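Section 4. Restoring a Pirkirico wallet from a recovery phrase

Use this procedure when the original device is lost or has been reset. Current firmware is required; devices last updated before April must be updated first (see Section 2).

1. Connect the device to a power source.
2. Hold both buttons until the start menu opens.
3. Select Restore, then select the length of your phrase.
4. Enter each word in the order it was written down. The device suggests a match after the first few letters.
5. Set a new PIN. The old PIN is not carried over.

Caution: Enter the phrase on the device only. Do not type it into a phone, a browser or a support form.

Balances do not appear until the wallet has scanned the chain. By default the scan starts at block 2000. If you know when the wallet was first used, enter a later block under Scan Start to shorten the wait. 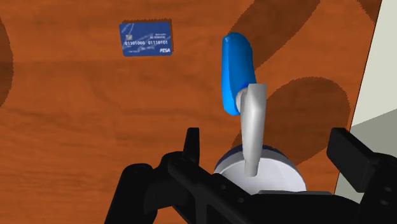

Gwenllian Kneath writes that her balance showed zero after a restore, even though all the words were accepted. She had set Scan Start to 3836, and her first deposit was in an earlier block. Setting it back to the default and scanning again brought the balance up.

6. Open Accounts and compare the first receiving address with your records.
7. If the address differs, check whether the old wallet used a passphrase. A passphrase is case-sensitive and can hold up to 32 characters.

Note: A wrong passphrase gives no error message. It opens a different, empty wallet — erase nothing, go back to Accounts and enter it again.

8. Send a small test amount before moving larger sums.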